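The Case for the Shallow Toy Bin

Most toy storage is bought by volume. I think volume is the wrong figure to shop by, and that floor area should replace it.

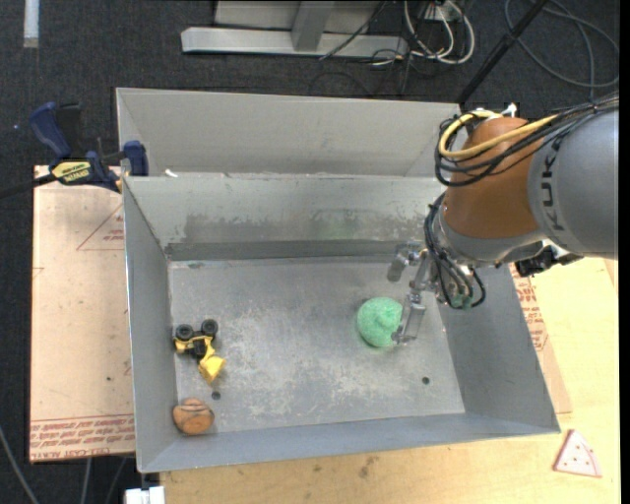

Floor area against depth

A storage container for toys has two jobs. It has to accept an object quickly, and it has to give the same object back quickly. Deep chests and tall baskets do the first job well. They do the second badly, and the reason is geometric. Once objects sit on top of one another, reaching the lowest one means moving everything above it, and in a house with children the things moved usually end up on the rug.

A flat floor with a few toys on it has no lowest layer. A vehicle, a ball and a soft-looking green thing can lie side by side on gray metal, each one reachable without touching the others. Sloping side walls help as well. A vertical wall makes a tight corner at its base, and small parts collect there. A slope leaves room for the fingers.

I measured this at home in February, with no claim to rigor. My old chest was a Wilham, 52 centimeters deep. I replaced it with an open tray 8 centimeters deep and kept a log of how long it took to find a named toy. The worst search in the chest ran to 83 seconds and ended with the chest upside down. The worst search in the tray took 5 seconds, and most of that was spent walking across the room.

The objection from capacity

Leidy Bedoya, who runs the toy library where I borrow most of our vehicles, disagrees with me. Her position is that a shallow bin holds too little, and that a family with a normal quantity of toys would need a wall of them. She stores hers in deep Cuervo crates, sorted by type and labeled on the short side.

Her crates work for her. They are stock storage, handled by adults, and the label does the searching. A playroom has different traffic. A child of four will not read a label and will not return a truck to the truck crate. The capacity of a deep box is also partly nominal, given that the bottom third of mine had gone untouched for months. I would count that third as closet space and put it in a closet.

Material

Metal gets little consideration for this use, and it should get more. It is heavier than plastic, which keeps a bin in place when someone leans on the rim. Wear on a metal floor is mostly cosmetic. My plastic Codard tub cracked at a corner within its first year, and a cracked corner is a sharp corner.

The drawbacks are noise and edges. A ball dropped into metal is loud, and a hard toy is louder. A felt sheet cut to the floor would reduce it, at the cost of one more thing to wash. Edges need to be checked by hand before the bin goes anywhere near a child, and any rim that is not rolled or capped should be covered.

A hole in the floor, if there is one, deserves a decision. It lets grit and spilled water out, and it will also pass a bead. I would leave it open in a garage and plug it in a bedroom.

What I would buy

Pick the widest open bin the room can take, with a depth no greater than the tallest toy that lives in it. Put out only what fits in one layer and rotate the remainder from a closet. When a second layer starts to form, remove toys until it is gone.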